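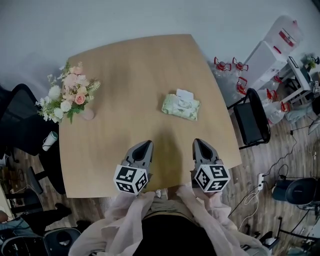
Minutes taken by Auður Hauksdóttir, Secretary to the Okmont Automation Liaison Group
August 12, 2025

Minutes of the meeting held at the Okmont offices, second floor, following the demonstration visit to Joltovier

Present: Vesna Gashi (Chair), Kastriot Hodžić, Rainer Brinkmann, Auður Hauksdóttir (minutes)
In attendance: Sylvain Leclerc (Joltovier), for items 1 to 4
Apologies: none received

1. Minutes of the previous meeting
The minutes of the April meeting were agreed as a correct record and signed by the Chair. There were no matters arising other than the visit itself, taken under item 2.

2. Report on the demonstration
The Chair thanked Mr Leclerc for receiving the group. Members had watched an operator working at a table with a pair of hand-held grippers, one in each hand, each with a marker cube at its base. The objects on the table were everyday ones, a packet of wet wipes and an arrangement of roses among them.

Mr Leclerc stated that Joltovier records tasks of this kind by hand first and uses the recordings to train the arms afterwards. The programme aims at 1000 recorded tasks before any arm is placed at a customer site.

Mr Brinkmann asked whether a soft packet was a fair test, given that most of the goods handled at Okmont are boxed. Mr Leclerc replied that soft items were included on purpose and that boxed goods would follow in the second round. Mr Brinkmann asked that his question be minuted.

3. Markers and tracking
Mr Hodžić asked what would happen if the operator's sleeve or hand covered a marker. Mr Leclerc explained that each cube carries patterns on several faces, so that tracking can continue when one face is hidden. Where all faces are lost, the recording is discarded. He undertook to supply the share of discarded recordings in writing.

4. Layout of the working area
The Chair drew attention to the black cables on the floor to the right of the table and asked that any area set up at Okmont have its cables covered or taken overhead. Mr Leclerc agreed. Mr Hodžić noted that operators should have a choice between sitting and standing – this had been raised by staff at the Iltano depot.

Mr Leclerc left the meeting.

5. Proposal for a trial
Members discussed a trial of 4 weeks with two operators. Mr Brinkmann preferred to wait for the figures promised under item 3. It was RESOLVED that a trial be approved in principle, subject to receipt of those figures and to a written quotation from Jurić for the floor works.

6. Actions
Discard figures to be supplied – S. Leclerc
Quotation from Jurić – K. Hodžić
Draft terms of the trial – V. Gashi
List of boxed goods for the second round – R. Brinkmann

7. Any other business
Mr Hodžić reported that the visitor passes issued by Joltovier had still to be returned. Members were asked to hand them to the Secretary.

The Chair closed the meeting. The date of the next meeting will be circulated by the Secretary.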